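Slow tune nights: sheet music or no sheet music?
Forum: Sessions and Get-Togethers

kidus_worku
Our slow tune night at the Collby has been going since last November and I am still so happy about it that I have to stop myself bringing it up at work. Fiddles, two mandolins, a whistle, a very patient accordion, and lately a nyckelharpa (hi Eskil). We play everything at a walking pace and repeat each tune until people have it or beg for mercy.

My question is about paper. Right now we allow music stands. Half the group reads, half doesn't, and the readers tend to look at the page the whole night and never hear what the person next to them is doing. I'm thinking of going ear-only for the fall. Has anyone tried it? Did you lose people?

tunehound26
Do it! We went ear-only and it was the best thing that ever happened to us. The first month was rough, I won't lie. Then one night somebody started a waltz we'd all been fumbling with and the whole circle just came in on the B part together. I got goosebumps. You can't get that with your nose in a binder.

Mihret Mamo
I'm going to disagree pretty strongly. I came to fiddle at 58 after a lifetime of piano, and the page is how I got through the door. If my first night had been ear-only I would have gone home and not come back. I learn by ear now, slowly, but I needed a couple of years of dots first.

tunehound26
Fair, but did you need the dots at the session, or at home beforehand?

Mihret Mamo
At the session! At home I could stop and start over whenever I liked. With other people playing, it was the only way I knew where I was.

eskil_b
Nyckelharpa here. I grew up with ear learning and love it, so you'd think I'd vote with the hound. But Kidus, our group has people who drive 32 miles to get there, and some weeks that is the only time they touch their instrument. Ear learning needs repetition between meetings. Could we record each tune slowly and share it the same night? Then the stands might disappear by themselves.

kidus_worku
I love this. I can record on my phone during the break. Slow version, then one at a normal clip so people know where it's headed.

Adanech Kassa
We did recordings for a year. Two things I'd pass on.

Record one instrument alone. A recording of the whole circle is lovely as a souvenir and hopeless for learning.

Leave a bar of silence after every phrase so people can play it back to you. It feels silly while you're doing it. Do it anyway, it's wonderful practice.

Also, 6 tunes a night is too many. We do two new ones and spend the rest of the evening on old friends.

reelgood
Two??? I'd be asleep by the break. Part of the fun is the flood of tunes. I don't need to own all of them. My notebook has 304 titles in it and I can maybe play a third, and I'm perfectly content.

Adanech Kassa
And you would be very welcome at a regular session :) A slow one is a different animal. People come to mine because the flood scared them off everywhere else.

reelgood
OK, point taken. I started in the flood so I forget it isn't for everyone.

Mihret Mamo
Has anyone tried half and half? Stands until the break, then stands down. I'd have gone for that as a beginner. You'd have the tune in your fingers already and the second half would be a dare instead of a wall.

tunehound26
I came in here ready to fight and now I kind of want to try that.

eskil_b
Half and half gets my vote too. One request: start the second half with something everybody knows, in D, please. I need a minute to retune after the coffee.

kidus_worku
Settled, then. Stands until the break, ears after, two new tunes, and solo recordings with gaps. I'll do the first batch on fiddle and Eskil can do the polska, because my version of it is a crime. We start at 7. Newcomers sit wherever they like and nobody has to lead anything. I'll report back once we've had a few of these!
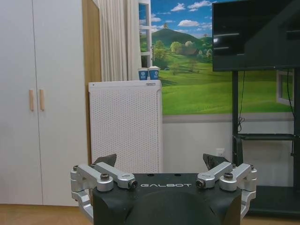 Attached by kidus_worku, September 2025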